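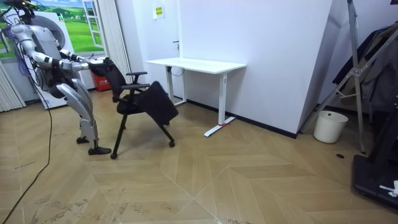

Esi Addo started buying second-hand office furniture when the insurance firm she worked for in Mokdale closed its top floor. The desks went quickly. The chairs stayed in the corridor for a month, and then a skip arrived.

"I asked if I could have two," she says. "They told me I could have the lot if I moved them by Friday."

She now sells from a unit in Urnby under the name Pennington, after the street where she grew up. In her first full year she sold 392 chairs. Most went to people who work from home and had been sitting at the kitchen table.
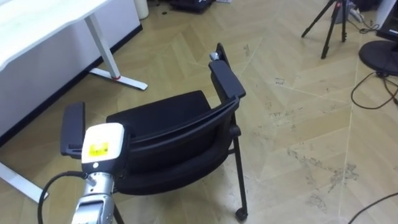 A black office chair with padded seat and armrests.

Her advice to buyers is short. Sit in the chair for as long as the seller will let you, with your own shoes on. Try the height lever several times. Ask for the gas lift to be replaced if the seat sinks.

"People look at the fabric first," she says. "Fabric I can clean. If the tilt has gone, I need a part, and for some makes you can't get the part any more."

She keeps the chairs she cannot mend and strips them for castors and arm pads. A customer in Wustard takes the foam.
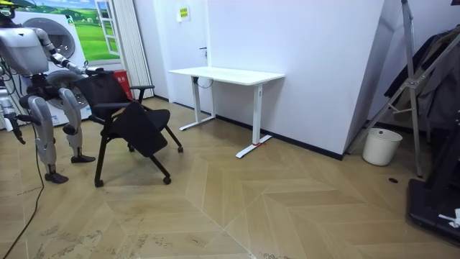

Not everyone is persuaded by used furniture, and one office manager in Mokdale told me that a new chair with a guarantee is less trouble, even at three times the price. Addo does not argue with this. She offers six months on everything, and would like to offer a year, but says she has not been trading long enough to know what it would cost her.

Her prices run from £35 to £200. Anything above that sits in the unit too long.

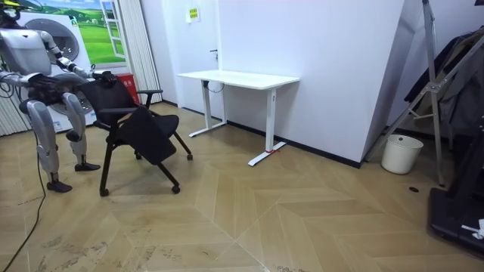
A hand on the top edge of the backrest.

November was her busiest month. She has since taken on the unit next door, where she plans to keep desks, and is looking for a van with a tail lift.

"I've been doing it with a hatchback and the seats down," she says. "You get three in, if you take the bases off."

The Urnby unit is open on weekday mornings and all day on Saturday.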